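Streaks on white desk top, what am I doing wrong?

larelgrey
Posts: 262
Friday, 7:40 pm
Finally cleared everything off my white desk (it's a Juhász, had it since uni) and every time I clean it I get these cloudy swirls once the light hits it. I'm using the blue spray and a microfibre. Looks great for ten minutes and then, ugh. Is it the spray or is it me?

mokum_mike
Posts: 1303
It's the spray. Bin it. Warm water, one drop of dish soap, done. I've never bought a desk cleaner in my life.

Drarkgate
Posts: 494
Disagree with Mike, sorry! Blue spray is fine, people just use way too much of it. Two squirts onto the cloth, not the desk, and keep it well away from the cable tray. How are you holding the cloth? If it's scrunched up you're just pushing the stuff around.

mokum_mike
Posts: 1303
Two squirts or 20, it still leaves a film on white. Tried it on mine and had to go over it all again with water.

Drarkgate
Posts: 494
Then your cloth was full of fabric softener, mate. Never wash microfibre with softener.

larelgrey
Posts: 262
Oh no. I definitely wash mine with softener, whoops. It's a purple one out of a bulk pack of 100 and the edges are going a bit frayed now too. I do fold it though, into a thick square, and flip it over when one side gets grubby. I'll grab a fresh one out of the pack tomorrow and try Drarkgate's way on the left half and Mike's soapy water on the right. The desk's clear apart from the spray and a little plastic tub, so I've got no excuse.
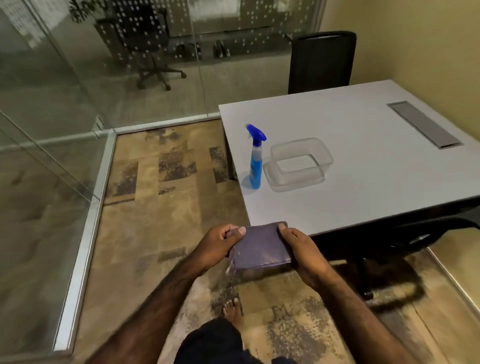

Also, does anyone have a favourite colour of cloth for dusty skirting boards? I'd like to keep those separate from the desk ones.

mokum_mike
Posts: 1303
Old sock.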